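Section 4: Fitting the shelf panels

Your Ukel bookcase is packed with the side panels, four shelves, a back sheet and a bag of fittings. Finish Section 3 before you start, and keep the leftover cam screws for step 5.

1. Lay the left side panel flat on a blanket or rug, with the drilled face up.

2. Press a wooden dowel into each of the small holes. Tap it home with a rubber mallet if it is tight.

NOTE: Dowels should stand out 16 mm. If one sits higher, pull it out and clear the dust from the hole.

3. Check the raw edges of every part before you put glue on. Wipe off any crumbs with a dry cloth.

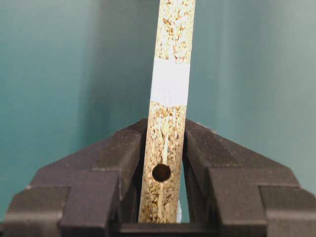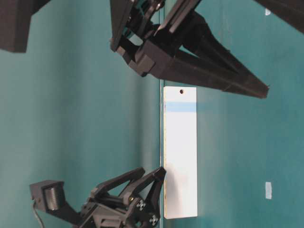
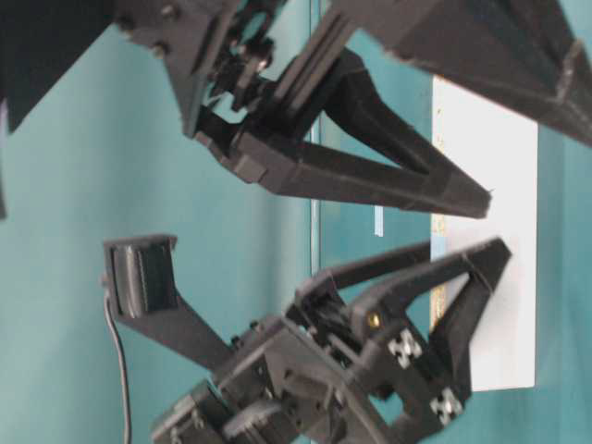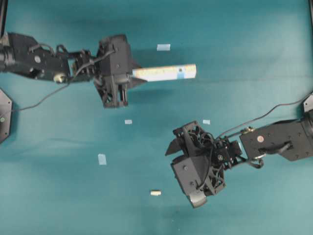
Fig. 4 – Raw particleboard edge (first picture) and white face with hole (second picture).

4. Put one drop of Kiiskinen wood glue in each shelf hole. Stand the shelves on the dowels – finished edge to the front – and push down evenly.

5. Turn the cam locks clockwise until they stop. Do not use a power driver.

CAUTION: Two people are needed to lift the bookcase upright. Never drag it on its lower edge.

6. Measure both diagonals at the back. The two readings must match before you nail on the back sheet.

7. Leave the glue to set overnight, then fix the wall strap as shown in Section 5.

Spare fittings can be ordered from Flellonon parts service. Quote part 282 for dowels and part 900 for cam locks.

Revised 16th July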